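4. Evaluation of the Wetirach hand-held gripper kit

We had the kit on loan from Faulkner for 3 weeks in May. The aim of this part of the project was to decide whether the department at Nelerdale should buy one for the second-year automation module. The other option was the Gratville arm, which the department already hires.

Assembly took an afternoon. The printed guide skips the step where the finger plates are squared up, so we had to take one side off and start again. Delwyn Treloar wrote a corrected version, which is in Appendix B.

Each of the three of us recorded the same set of tasks with the kit. In total we logged over 300 runs, and 7 were thrown out for missing marker data. The grip felt tiring after long sessions – mostly in the wrist.

The task set used a small cabinet and soft objects on a table with black curtains on both sides.
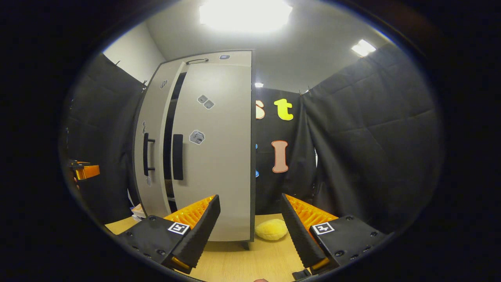

Figure 7. Gripper at the cabinet, with the left door slightly ajar and the yellow plush object on the table.

The orange ribbed pads suited soft items well. Thin handles were harder, and we would like a narrower finger as a spare part. We recommend buying one kit, with a second set of pads.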